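Venside Children's Reading Service
Editorial diary
Entry for 2019-11-27

The office opened at the usual hour and the morning was given over to the second proof of The Salt Gate, the next title in the choose-your-path list. The proof had arrived from the printer in Kamport the previous evening. It was complete, apart from the inside back cover, which is to carry the blank adventure record for the reader to fill in. The printer has been asked to send this separately.

The Service was pleased to find that most of the corrections requested at the first proof had been made. The type is larger, the section numbers now stand in the outer margin where a child can find them with a thumb, and the instruction lines at the foot of each section are set in bold. One heading had slipped on to the page before the section to which it belongs. It has been marked.

The greater part of the day was taken up with the paths. In a book of this kind the reader comes to the end of a short section and must choose what the hero is to do next, and each choice sends the reader to a different number. If a number is wrong the story breaks. A child who has chosen to climb the harbour wall and finds himself thanking the ferry-woman for a bowl of soup will usually conclude that the fault is his own and put the book down. The Service therefore requires that every path be walked by hand, by a member of staff who did not work on the text, before a proof may be passed.

The Salt Gate has 33 sections. Each was written on a card and the cards were laid out on the long table in the reading room, with string run between them to show the choices. The method is old-fashioned, and it has been suggested more than once that the work should be done on a computer. A trial was made with the previous title and the results were kept. The cards remain the preferred method for the present, as they allow several people to stand over the story at once and to argue about it.
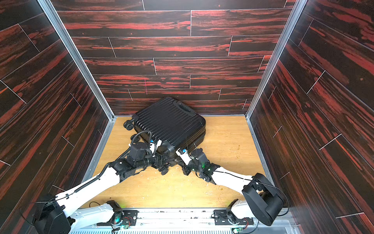
The walking of the paths brought two faults to light. The first is slight. A reader who refuses the lantern at the customs house is later told to hold it up. The sentence can be changed to read that the moon has come out, and the author has agreed to this by telephone. The second is more serious. A reader who frees the sea-hound early, and who then goes by the marsh road, can reach the gate without ever having met the gatekeeper, and so has no means of knowing the word that opens it. The reader is then offered a choice between speaking the word and turning back, and turning back leads to the marsh road again. The path has no way out.

Opinion in the office was divided on the remedy. One view was that the marsh road should simply be closed to any reader who has freed the sea-hound, by means of a flood. Another was that the hound itself should bring the reader to the gatekeeper, as a kindness returned. The Service inclines to the second course. A flood that comes down only upon those who have done a good deed would teach an odd lesson, and children notice such things more quickly than their elders. It would, however, mean a new section, and a new section would upset the numbering from the marsh onwards. The author has been asked to see whether the meeting can be folded into the section with the broken cart, where there is room at the foot of the page.

The question of failure was raised again. It has been a matter of standing disagreement since the list began. Some of the older readers who send letters to the Service ask for more danger, and complain that the hero of the last book could hardly come to harm if he tried. Parents and teachers write to say the opposite. The Service's position is set out in the guidance to authors and has not changed: a path may end badly, and the reader may be sent back to begin again, but the bad ending must follow from something the reader chose and could have weighed. A trapdoor opening without warning is poor storytelling. A trapdoor that opens after the reader has twice been told that the floor sounds hollow is fair.

By this measure one ending in The Salt Gate falls short. The reader who eats the blue pears is turned to stone, and nothing in the orchard gives any hint of it. The author will add a stone blackbird on the grass beneath the tree. It was remarked that some children will eat the pears all the same, in order to see what happens, and will have a finger kept in the earlier page so that they can go back. The Service has no objection. The guidance to authors says nothing about fingers.

After the midday break the morning's post was dealt with. It included a parcel from the school at Ilberg, where the upper class has been reading The Clockmaker's Hound as its shared book this term. The pupils have sent their own continuations of the story. They vary a good deal in length. Several are written as paths, with numbers, and one of these has been constructed with great care and works in every direction, which cannot be said of every manuscript received from adults. All will be acknowledged by letter, and the Service will ask the school for permission to display a selection in the entrance hall in January.

A further letter came from a reader who wished to know whether the Beast beneath the mill in that book is the same as the Beast on the mountain in the book before it, as both have a torn left ear. This had not been noticed by anyone here. The author has been consulted and states that it was an accident, but that she would now like it to be the same Beast. The reply to the reader will say that the question was a good one and that an answer may be found in a later volume.

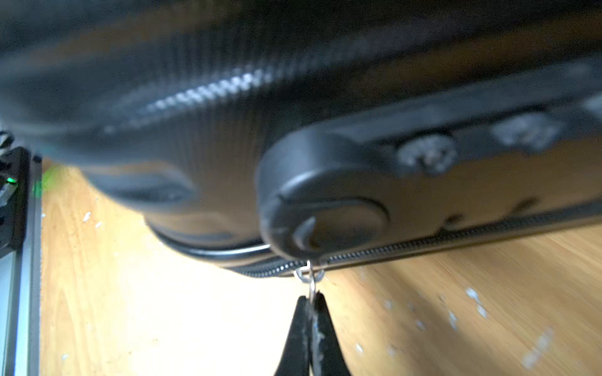 Black hard-shell suitcase, close view.

The cover was considered next. Two versions have been supplied by the illustrator. The first shows the gate from a distance, at low tide, with the hero very small on the sand. The second shows the sea-hound at full stretch with its jaws open. Both are well painted. The bookshop in Kamport, to which the sketches were shown in confidence, has no doubt that the second would sell better, and it was the choice of every child who was asked. The staff on the whole prefer the first. It was settled that the hound should go on the front and that the view of the gate should be used as a double page inside, ahead of the opening section, where a reader may look at it for as long as he or she likes before setting out.

The wording for the back cover has not been settled. The draft now in hand makes free use of the exclamation mark and calls the reader brave on two separate lines. It also promises a battle with the Tide King, who in the text as it stands is talked to and goes home. The draft has been returned with a note. The Service does not wish to discourage high spirits on a back cover, but what is promised there must be found within.

A request was received from the reading room at Nyamweya for copies of the earlier titles to lend out. The stockroom was checked and 100 can be spared, mostly of The Clockmaker's Hound, with a smaller number of the first book in the old binding. The old binding is known to be weak at the spine – readers of this kind of book turn back and forth far more than others do – and a letter of advice on mending will be placed in each box. The cost of carriage has been queried with the shipping agent and a reply is awaited. The boxes will not be sealed until it comes.

Some time was given at the end of the afternoon to the matter of dice. The author of the title planned to follow The Salt Gate would like the reader's battles to be settled by throwing them. The Service has held back from this up to now for practical reasons, chiefly that a child reading in bed or in the back of a car does not have dice to hand and does not wish to lose them under the seat. A possible answer is to print a small number at the corner of every page, so that the reader may open the book anywhere and take the number found there. A rough sample was made up from an old copy and tried. It served well enough, although the book fell open at the same page again and again, that being the page with the dragon on it, and the number there happened to be low. A fresh copy would perhaps behave better. The author is to be told that the idea is under consideration and that no promise is made.

Matters carried forward: the inside back cover from the printer; the section with the broken cart; the stone blackbird; the back cover wording; the carriage to Nyamweya; the reply concerning the torn ear.

The cards have been left out on the long table overnight, with the string in place, and a notice has been put on the door of the reading room asking that the windows be kept shut.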